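Workshop tips: getting a small arm to pick up cloth without losing your evening

Cloth is where confident planning software goes to be humbled. A box stays the shape you modeled. A rag has its own ideas, and it has a new set every time you let go of it. These are the habits that have saved us the most swearing.

Put a plain mat down and tell the segmentation step to ignore everything outside it. Ours used to find 285 candidate grasps, most of them on power cords.

Choose a cloth color that is nowhere near the mat color. Brown on green is fine. Green on green is a fine way to spend January.

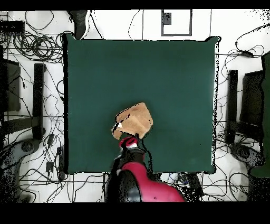
Plan the approach and the lift as 2 separate moves, and look at the cloth again in between. One long trajectory looks lovely in the preview window. So does every vacation brochure.

Cap the replans at four. If the planner hasn't found a grasp by then, the fifth try will be the first one again with more enthusiasm. Have it stop and log the mask.

Slow the last couple of inches. Vesela Ristić set ours in the Otix config file and left a comment there that I can't reprint, but the number was right.

Save the depth image with every failed pick. Name the files by what went wrong. "final_test_new" tells you very little at 11 p.m.

Recheck the camera calibration after anyone moves a stand, including the people who say they didn't.

Contact the Clilard workshop desk | © Clilard | Back to top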